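Wallpaper

From the Wirkby Household Encyclopedia, an amateur reference kept by Ghazala Talpur
Last revised 12 Sep 2019

Wallpaper is paper (or something that behaves like paper) made to be stuck on the inside walls of a building. It's sold in rolls, usually printed with a pattern, and I have hung enough of it in my life to have opinions, so do bear with me. Other entries here are drier. I wrote the one on grout and I'm sorry.

Origins

People were covering their walls long before there was paper to do it with. Rich households in Europe hung tapestries, which kept out draughts and showed off a bit, and everyone else made do with painted cloth or bare plaster. Printed paper came in as the cheaper choice. The early stuff was done with carved wooden blocks on small sheets, and the sheets were pasted up side by side, so the joins ran all over the place. Later the sheets were glued end to end into long rolls before printing, and that's more or less the shape we still buy it in.

In Britain it was taxed from 1712, and people got round this by buying plain paper and having it painted afterwards, which I find very cheering. The tax went in 1836. By then machines were coming in, and once a machine could print a whole roll in one go the price fell and ordinary front rooms filled up with roses.

Damask patterns

Damask is properly a woven cloth, named after Damascus, with the pattern made by the weave itself. Wallpaper makers borrowed the look of it - big curling leaves, flowers, things that might be pineapples - and kept the name. The grandest sort was flock, where chopped wool was scattered on to glue so the pattern stood up like velvet. My aunt's dining room had it in dark red and we children weren't allowed to lean on it. We did, of course, and there was a bald patch by the serving hatch for years!

You still see damask everywhere, and it comes in far more colours than it used to. Some designs scatter the motif all over and some run it in bands. I'm fond of the paler grounds, lavender especially, with the ornament in something dark.

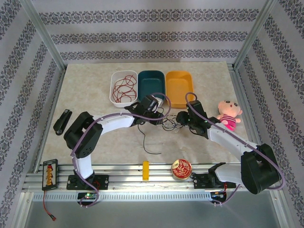 Bands that run sideways are harder work than they look in the pattern book, mind you. An upright stripe forgives a lot, but a sideways one has to meet itself at every join, and again in the corners, and no old house has a corner that is truly square. Mine leans. I start at the window wall and work away from the light, so that any slight overlap doesn't throw a shadow, and I put the worst join behind the door.

Pattern repeat

The repeat is the distance down the roll before the pattern starts again. A small repeat wastes very little. A large one can cost you a good length of paper on every drop, and this is where people come unstuck (sorry). I once papered the back bedroom in a Bukhari print with enormous herons on it, worked out my rolls without thinking about the repeat, and ended up 2 short. The shop had sold out. There's a wardrobe there now.

Check the batch number too. Mine were all batch 117 apart from one, and in daylight I could tell you which.

Types

Lining paper is plain and goes underneath, or gets painted. Woodchip has little bits of wood in it and was put up in great quantities by people who never had to take it down. Vinyl wipes clean and suits kitchens. Anaglypta is embossed and made for painting. Paste-the-wall papers have a backing that doesn't stretch when damp, so you can skip the pasting table altogether, and I wish they'd been about when I started.

For paste I use Zudar, mixed a touch thicker than it says on the packet. My neighbour swears by Munanura ready-mixed and we have agreed to leave it there.

Removal

Score it, soak it, wait, then scrape. The waiting matters most and I'm terrible at it. A hired steamer helps with thick layers, though it can bring old plaster away if you hold it in one spot. When I stripped my hall I went through 11 layers and the bottom one was a tiny green sprig on cream, very faded. I kept a piece of it in the drawer with the spare hinges.

See also: Borders; Dado rails; Grout; Plumb lines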